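Week 6 – how a bill gets stuck

Okay, so last time I left you with a bill sitting in committee, and I promised we'd get to why most of them stay there. Our state took in 2,642 bills in January's session and the chair decides which ones get a hearing. Read the Ngcobo chapter on this before section! 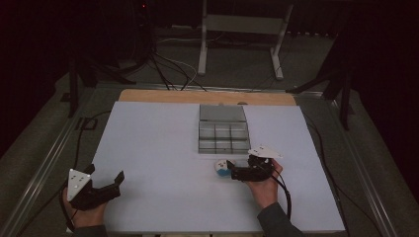
A discharge petition can pull a bill out to the floor, but you need 39 signatures, and members hate crossing their own chair – I would too. Bring one stalled bill you care about.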